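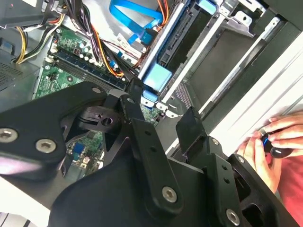

Does regular fasting change what the members of a small parish spend? In the Kurkville sample it lowered spending on food eaten away from home, while total household spending stayed nearly the same.

4.2 Household spending and fasting practice

Following Goodall's earlier work on the Orkthorpe parishes, we treat fasting as a self-reported practice with three levels: none, partial and full. Each household kept a spending diary for 15 weeks, beginning in November, so that the record covered the whole of the Nativity fast and the weeks after it. Diaries were collected after the morning service and coded by two readers working separately. Where the readers disagreed, the entry was set aside and left out of the totals.

The final sample holds 400 households from 18 parishes. Together they returned 1740 usable diary pages. Bickerstaff supplied the fewest pages per household, and its results should be read with care. Almsgiving was coded apart from regular parish dues, a distinction that the Orkthorpe study did not make.

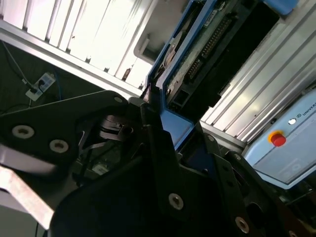 Figure 3. Open housing with circuit board and pin connectors.

Households reporting full observance spent less on restaurant meals and prepared food during the fast. Part of the difference went to almsgiving, but most of it went to groceries, in particular fish substitutes, nuts and imported fruit. Partial observance showed the same pattern in a weaker form. After the feast, restaurant spending in both groups returned to its earlier level within two weeks.

Spending on durable goods did not vary with observance in any parish except Kavora. There the households with full observance put off larger purchases until after the feast — a custom that the parish priest had encouraged from the pulpit — and then made them at the usual rate. We therefore count the Kavora result as a shift in timing and do not include it in the estimates of reduced consumption given in Section 4.3.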